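4.2 Changes to the breakfast station

At the Sestthorpe canteen, the two-arm cell took over plate setting and sandwich assembly in February. Staff had done both by hand, for up to 391 covers per shift. Rocío Urrutia's task logs show that attendants now spend the time on restocking and on faults. 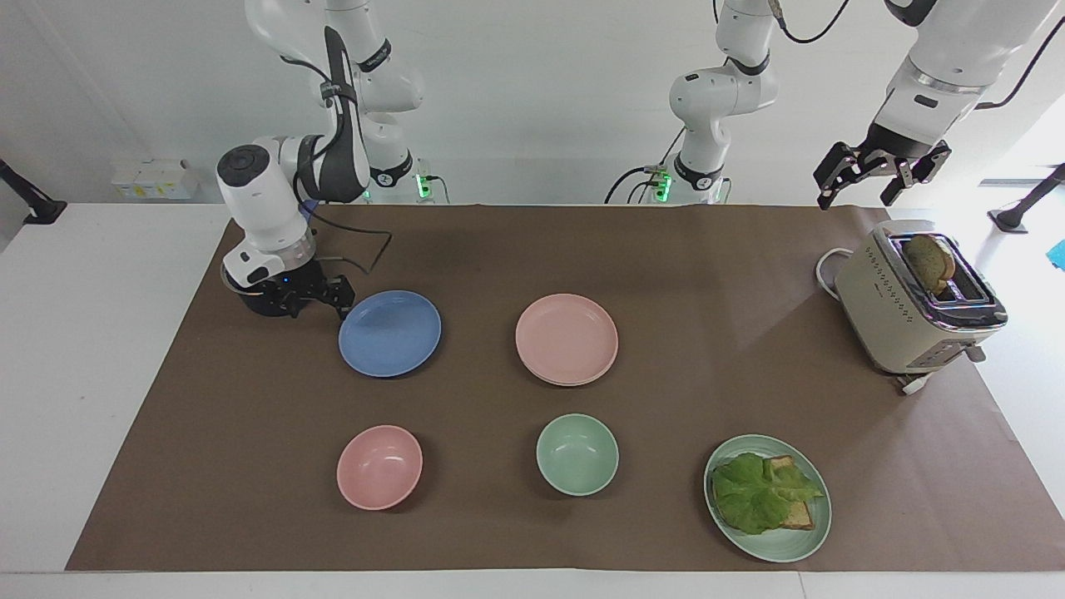 Figure 2. Two-arm cell with plates, bowls, toaster and an open-faced sandwich.

Attendants reported less repetitive wrist work — but more interruptions. 6 of them asked for a say in when the cell is paused.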